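Startseite | Konten | Karten | Sicherheit | Filialen | Kontakt

Wir verwenden Cookies, um unsere Seiten zu verbessern. Mit der weiteren Nutzung stimmen Sie dem zu. Einstellungen | Akzeptieren

Häufige Fragen zur Kartensperre

Stand: Samstag, 11. Juli 2020

Wie sperre ich meine Karte?

In der App Tulen unter „Karten“ die betroffene Karte auswählen und auf „Sperren“ tippen. Die Sperre gilt sofort. Ohne App geht es rund um die Uhr über die Sperrhotline der Omura Bank, die Nummer steht auf jedem Kontoauszug unten links. Halten Sie bitte die Kontonummer bereit. Die PIN wird dabei niemals abgefragt.

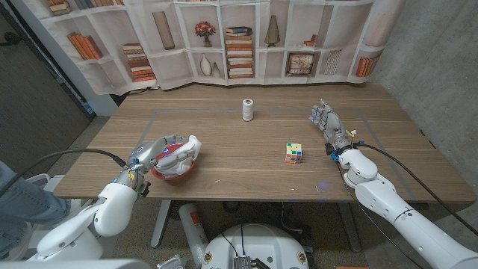
Mireille Royer schreibt dazu, bei ihr sei nach der Sperre in der App die Zweitkarte zum selben Konto weiter nutzbar gewesen, darauf solle man hinweisen. Das stimmt so: Jede Karte hat eine eigene Nummer und muss einzeln gesperrt werden.

Kann ich eine Sperre wieder aufheben?

Eine vorübergehende Sperre ja, in der App an derselben Stelle. Wurde die Karte als gestohlen gemeldet, bleibt sie endgültig gesperrt. Sie bekommen dann eine neue Karte mit neuer PIN. Beides wird getrennt verschickt, der Versand dauert bis zu 5 Werktage. In der Filiale Hirkach können Sie die Karte auch abholen, wenn Sie das bei der Meldung angeben.

Was passiert mit Lastschriften und Daueraufträgen?

Sie laufen weiter, denn sie hängen am Konto und nicht an der Karte. Anders ist es bei Abonnements, die Sie mit der Kartennummer bezahlen. Dort müssen Sie die neue Nummer selbst eintragen. 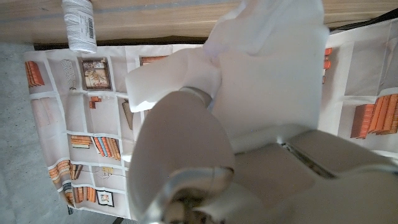

Ich erkenne eine Abbuchung nicht. Was nun?

Prüfen Sie zuerst den Händlernamen. Zahlungen über den Dienstleister Falcão erscheinen im Umsatz unter dessen Namen, der Shop steht erst in der zweiten Zeile. Bleibt die Buchung unklar, sperren Sie die Karte und füllen Sie das Formular 132 aus. Sie finden es in der App und in den Filialen. Bei Verdacht auf Betrug erstatten Sie bitte zusätzlich Anzeige und legen eine Kopie bei.

Wie viele Karten sind betroffen?

Im ersten Halbjahr haben wir 2.041 Karten gesperrt, die meisten nach Verlust. In 51 Fällen ging die Sperre von uns aus, weil Umsätze auffällig waren. Die Inhaber wurden schriftlich informiert.
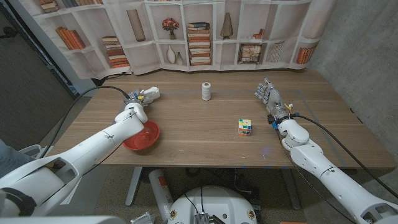 Kostet die Ersatzkarte etwas?

Nach Diebstahl oder Missbrauch nicht. Bei Beschädigung oder für ein neues Kartenmotiv gilt das Preisverzeichnis, das in jeder Filiale aushängt.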